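4. Evaluation of the Platance hand-held gripper kit

4.1 What was bought and why

The Platance kit is sold as a hand-held gripper for recording manipulation demonstrations without a robot arm in the room. The supplier pitches it at small labs and at firms doing garment handling, folding, sorting, that sort of work. We looked at it as a paying customer would. One kit, list price, no loan arrangement, no contact with the vendor other than the regular support address. Order placed in September, delivery slow, one follow-up email needed.

Two other offers were on the shortlist. The Lanz service (they record for you, at their site, and ship data) was ruled out early on price and on the fact that our fabrics would have to leave the building. The Jotwood gripper was closer. Cheaper, lighter, but smooth pads only at the time of writing and the sales page was vague about spare fingers. We may come back to it.

4.2 Task set

Textile items only. Denim, fleece, tea towels, pillow cases, one waxed cotton apron. Rigid objects are covered well enough by earlier reviews and Hollenstein's group has a set of those under way, so no point doubling up. Each demonstration is a pick of a single item from the tabletop, a short carry, and a release or a lay-flat. Operators were told to work at whatever speed felt natural and not to correct a bad grasp unless the item was dropped completley.

In total 1,754 demonstrations were recorded by five operators. Of these 119 were thrown out at the first pass, mostly for lost marker tracking, the rest for operator error (wrong item, started before the tone). The remainder went to labelling. For the training comparison in section 5 we drew a fixed subset of 1,000 so that every item type got the same share.

Denim was the item we expected trouble with. Thick hems, stiff folds, and a colour dark enough that black fingers don't stand out well against it. Figure 3 is from the denim block.
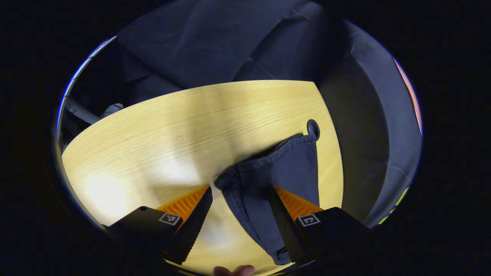

Soft Goods Handling Group, Kudomwood Technical Institute

Figure 3. Gripper view during a denim trial. Fabric held between the two fingers, ribbed orange pads on the inner faces, one square marker on each finger.

4.3 Grip on fabric

Good overall. The ribbed pads are the best part of the kit. A bunched piece of denim, as in Figure 3, is held with the cloth gathered between the fingers, and operators reported needing less squeeze than they had expected. Tea towels similar. Fleece was the easiest of the lot, it more or less grabs itself. The waxed apron slid, and kept sliding, and cleaning the pads with isopropyl made no difference that we could see.

Single-layer picks are a different matter. The tips are blunt. Getting hold of one layer of a pillow case without taking the layer under it was a matter of practice, and the two operators with prior teleoperation experience were not better at it than the other three. Craddock suggested trimming the pad ridges near the tip. Not tried, as it would void the warranty, but Platance support did not say no when asked, only that trimmed pads wouldn't be replaced free of charge.

Pad wear: some rounding of the ridges by the end of the denim block. Replacement pads are sold in pairs and fit without tools. Colour of the pads is a help in labelling, orange against blue or grey cloth segments cleanly with a plain threshold. Less so on the fleece, which we had foolishly bought in rust.

4.4 Markers and tracking

Finger opening is worked out from the square markers on the fingers. In normal use they sit well inside the view and detection is solid. Failures come from cloth, not from light. When a big item flops back over a finger the marker goes, and the opening estimate with it. The recording software fills the gap by holding the last value. This is in the manual, in small type, and should be a setting. For a short gap it does no harm; for a long lay-flat it gives a finger width that is plainly wrong and nothing in the log flags it. We wrote our own check.

Reflections from the bench were a worry beforehand. Our tables are pale wood finish with a fair bit of shine under the ceiling lights, see the left side of the table in Figure 3. No measurable effect on marker detection. Did upset automatic exposure on occasion, with dark cloth going to near black when the bright patch took up more of the view. Fixed exposure solved it. Recommend setting this before the first session, we lost most of a morning.

The wide circular view takes in a lot of the surroundings as well as the bench. Useful for localisation, the drapes and table edges give the tracker plenty to hang on to. Labs with privacy rules should think about what else is in the room.

4.5 Ergonomics

Heavier at the front than it looks. Operators took breaks more often than the protocol called for and we let them. Mösli asked for a wrist strap; there is a lug for one but no strap in the box. The trigger spring is stiff for smaller hands. Ammann, who did the most sessions, got around this by shifting her grip forward, and her fingertips show up at the bottom of the view in a good share of her recordings. Harmless for training as far as we can tell but it does make a mess of the automatic crop, so we turned the crop off for all operators.

4.6 Support and documentation

Manual is decent on set-up and thin on everything after. Calibration is explained once, for the rigid-object case, with nothing on soft items. Support replied to all our questions, usually by the next working day. One firmware update arrived mid-study and was not installed, all results here are on the version as shipped. Cancelling the cloud storage trial took two tries and a phone call.

4.7 Value

For a lab that mainly handles cloth the kit is worth the money, provided somebody on staff can write a marker-gap check and doesn't mind doing so. For a shop floor with no programmer, we would hold off until the last-value behavior is fixed or at least logged. Spare pads should be budgeted from the start. Kaufmann is repeating the single-layer trials with a narrower fingertip from the same supplier, and those figures are not included in the tables that follow.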